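Trarard Parcel Desk support
Ticket 928: duplicate "ready for pickup" texts
Opened by: Itzel Arriaga, Jildale counter
Assigned to: Yara Hakim
Priority: normal
Status: monitoring

31 March 2022

Itzel Arriaga
Customers are getting the pickup text twice, a few minutes apart. Both texts carry the same pickup code. Started after the Hestava update. Restarting the counter PC made no difference.
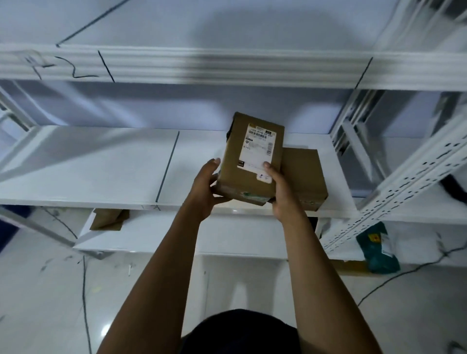

Please also check whether we are being billed for both messages. The monthly cap is 1000 and the dashboard already shows 851.

Yara Hakim
Pulled the message log. 94 messages have a matching second entry. The parcel record is written once in each case, so the fault is on the sending side. Two questions:
1. Is the old Dabbas connector still switched on under Settings, Notifications?
2. Does the second text come from the same sender number?

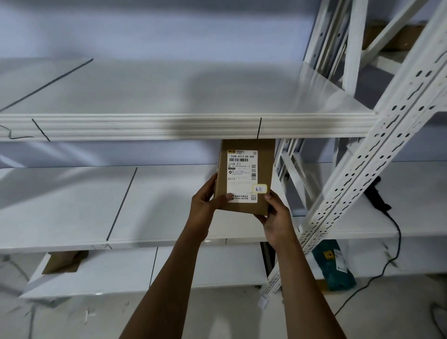 Itzel Arriaga
1. Yes, it is on. I thought the update removed it.
2. Different number.

Yara Hakim
That explains it. The update adds its own sender but leaves the old connector enabled, and each one picks up the status change on its own schedule. Turn off Dabbas, save, then sign out and back in. Don't delete it, as the message history is stored under that entry.

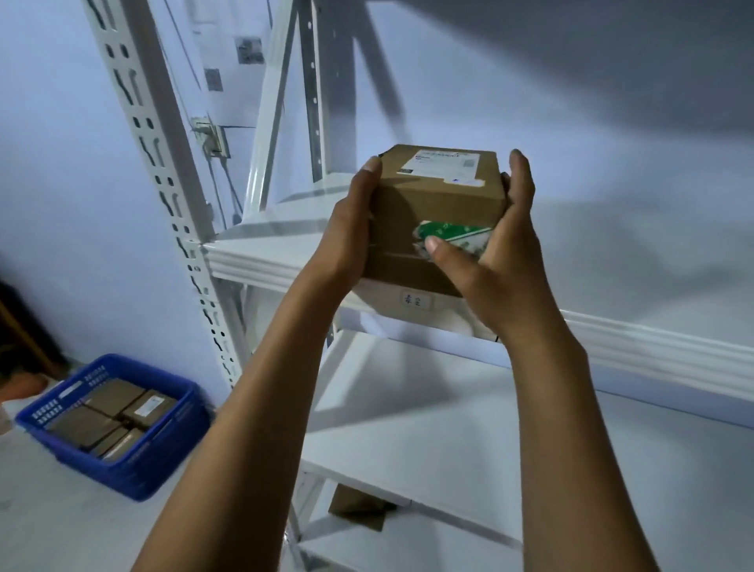

Itzel Arriaga
Done. Sent a test to my own mobile and got one text. The dashboard count went up by one.

Yara Hakim
Good. I have asked billing to credit the duplicates. Leaving the ticket open until the next billing run.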